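Ticket: Folded T-shirts out of size after table fold, light green crew, Sarkville site
Status: Closed, with one item carried over
Opened: 22 Mar 2018
Category: Folding and presentation / Garments
Location: Sarkville, front room, white table
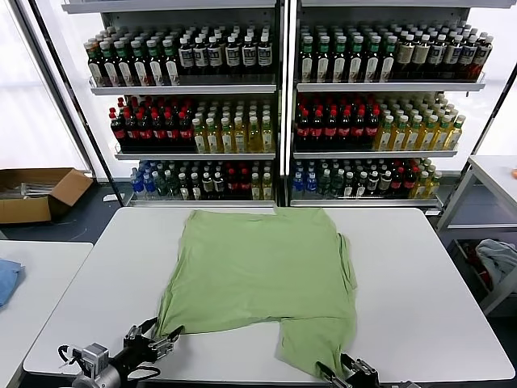

Light green T-shirt on the folding table before the first fold, hem toward the front, collar toward the shelving.

Reported problem

Light green T-shirts folded at the front table do not stack square. The finished packets come out wider at the hem end than at the collar end, and the stack leans after a few shirts. The same shirts folded at Arholm stack correctly and fit the standard shelf bin. Sarkville reports that the problem began in February, after the changeover to the Koyama fold card. Other garments folded at the same table are not affected.

Expected result: packet with parallel sides, collar centered, no sleeve showing, fits the bin without being pushed in.
Result at Sarkville: packet tapers, one sleeve edge shows on the right, bottom edge is uneven. The lower corner sticks out of the bin.

Environment

Garment: light green T-shirt, short sleeve, size L, Brimidau order 397. Same order supplied to both sites.
Surface: white rectangular table, smooth top, no mat.
Method: Koyama fold card, revision 4 (sides in, sleeves back, bottom up, bottom up again).
Room: folding table stands in front of the two white drink shelving units. Shirts are laid with the collar end toward the shelves.

Log

Entry 1. Initial check of the fold card

Compared the card in use at Sarkville with the one at Arholm. Both are revision 4. The fold lines on both cards are printed in the same position and the scale is correct. The Sarkville card has a bent corner, which does not touch any of the printed lines. Card ruled out.

Entry 2. Check of the garment

Took one shirt from the Sarkville batch and one from the Arholm batch. Laid one on top of the other, shoulder seams matched. Body width the same at chest and hem. Side seams straight on both, no twist in the body after laundering. Folded the Sarkville shirt at Arholm and got a normal packet. Garment ruled out.

Entry 3. Check of the starting layout

Reviewed how the shirt lies on the table before the first fold. In the attached picture the body is roughly flat but slightly rumpled. The hem at the front is not a straight line. It is drawn into two lobes, and a triangle of bare tabletop shows between them. The sleeve on the right side is folded under and slightly wrinkled.

All of these carry through to the packet:

— If the hem is in two lobes, the middle of the hem sits farther back than the corners. When the bottom is brought up, the corners travel past the middle and the lower edge of the packet has a step in it.
— If the sleeve is under the body at the start, the side fold on that side is made over extra cloth. The side is thicker and the fold line moves out.
— If there is slack in the body, the side folds take up different amounts of it, and the two sides stop being parallel.

The card assumes a flat shirt with a straight hem and both sleeves out. It has no step for getting there. Revision 3 had one ("Square the garment before folding") and it was dropped when the card was shortened to fit on one side. Arholm staff were trained on revision 3 and still square the shirt from habit.

Entry 4. Test A, hem only

Laid the shirt down, straightened the hem by moving the two lower corners outward until the cloth between them was straight, then folded to the card. Sleeves left as they fell.

Result: lower edge of packet even. Right side still thick. Packet still tapers, less than before. Partial fix.

Entry 5. Test B, sleeves only

Pulled both sleeves out to the side and flattened them by hand. Hem left alone.

Result: sides of equal thickness, no sleeve showing. Lower edge uneven as originally reported. Partial fix.

Entry 6. Test C, hem and sleeves, in that order

Straightened the hem first, then the sleeves. The packet was acceptable on most attempts. On the others, pulling the sleeve out dragged the shoulder sideways and put a diagonal wrinkle across the body down to the opposite hem corner. The hem then had to be done again.

Entry 7. Test D, sleeves first, hem last

Reversed the order. Sleeves out and flat, body smoothed from the collar toward the front with both palms, hem corners set last.

Result: packet correct on every attempt in this test. No diagonal wrinkle. The slack in the body is pushed toward the hem and comes out when the corners are set.

Entry 8. Corner tension

One further variable noted during Test D. If the lower corners are pulled hard toward the front edge, the center of the hem lags and the two lobes come back as soon as the cloth is let go. The pull should go outward to the sides first. After that a light pull toward the front is enough. The knit stretches easily and a hard pull also leaves small points at the corners that show in the finished packet.

Entry 9. Table position

Sarkville asked whether the table should be moved away from the drink shelves, on the theory that the collar end is hard to reach. Moved the table forward and repeated Test D. No difference in the packets. Moved it back. The collar end can be reached from the front for this size. For larger sizes it may be easier to walk round to the side of the table.

Entry 10. Stack test

Folded 180 shirts to the Test D procedure, mixed operators, full shift. Stacked them in the standard bins. Up to 4 packets needed a second fold, all from the first bin, before the operators were used to the order of steps. No leaning stacks. All bins closed.

Cause

Shirt not squared before the first fold. Contributing factor: squaring step missing from Koyama fold card revision 4.

Other garments were not affected because they are either heavier (sweatshirts lie flat under their own weight) or are folded from a hanger and never laid down loose.

Procedure now in use at Sarkville

1. Lay the shirt on the table, collar away from you, hem toward you.
2. Check under both sides for a folded sleeve. Bring each sleeve out and flatten it.
3. Smooth the body with both palms, from the collar to the hem.
4. Take the two lower corners. Move them apart until the hem is straight. If tabletop shows in a V between the corners, the hem is not straight yet.
5. Pull lightly toward the front edge and let go. The hem should stay where it is.
6. Fold to the card from step 1.

If a wrinkle runs diagonally across the body after step 5, go back to step 2. Do not try to press it out by hand, the cloth will shift and the side fold will be off.

Follow-up questions received on this ticket

Sarkville: Can the shirt be squared after the side folds instead?
Reply: No. The sleeve is enclosed by then and the hem is doubled over at both sides. Open it and start over.

Sarkville: Would a mat help?
Reply: Tested briefly with a rubber mat. The cloth grips the mat and step 3 becomes harder, with more slack left in the middle of the body. The bare table is better for this shirt.

Arholm: Do we need to change anything?
Reply: The current Arholm practice gives correct packets. Please use the same order (sleeves, body, hem) when training new staff so both sites match.

Sarkville: Shirts that were folded the old way are already on the shelf. Refold?
Reply: Refold only packets that do not fit the bin. The rest can stay until sold.

Open item

Request sent to Koyama to restore the squaring step in the next card revision, with the order given in Test D. Until the new card arrives, a printed strip with steps 1 to 5 is taped to the table edge at Sarkville. The strip has to stay clear of the area where the hem lies, as the first one was taped too far in and its corner caught the knit. Moved 2 inches to the left, no further snags reported.

Resolution code: Procedure
Linked: Brimidau order 397, Koyama fold card rev. 4
Carried over: card revision request, pending reply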